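Kitchen Tips: What I Pinched From a Robot Open Day

October 2025

The Jernirow open day had free parking and a sausage sizzle, so I went along to watch a robot arm deal with small containers. It took its time. I came home with tips for the pantry, which I doubt was the plan.

Clear the bench first. Small tubs are easy to grab when they've got some room around them. Mine had 8 jars in front of them and a colander on top.

Come at a lid from straight above. Reaching in sideways is how I lost the good paprika in September.
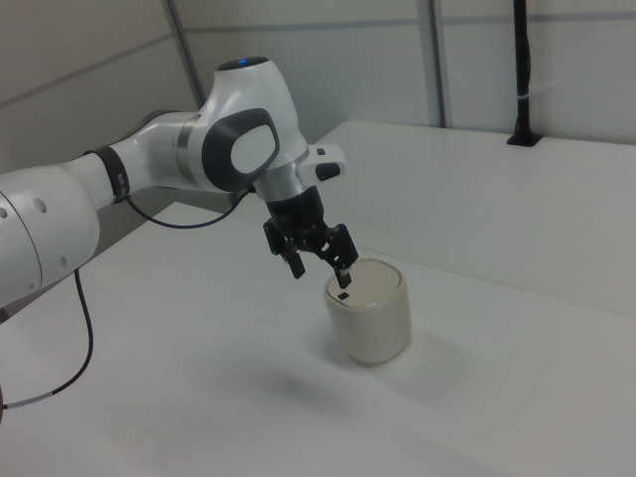
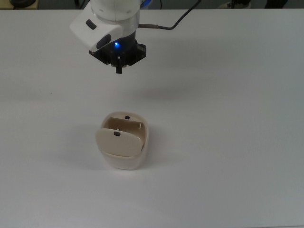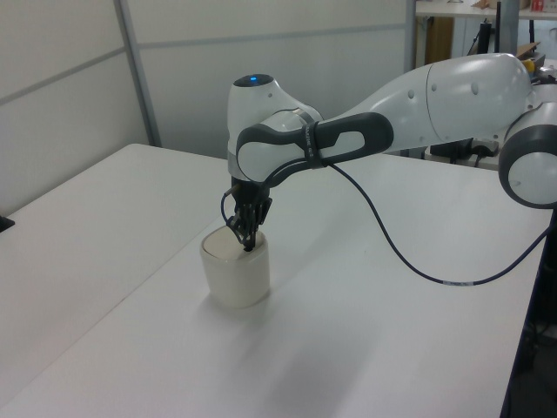

Keep two sizes of container and give the rest away. I own something like a drawerful of Kurkis tubs and lids that have never met.

Pale tubs all look alike in a dark cupboard, so write on the side with a marker. Metho on a rag takes it off later.

For a stuck lid, run the rim under the hot tap and use a rubber glove. It costs less than a robot, and you can do the washing up with it afterwards.

Next month: getting turmeric out of a white benchtop.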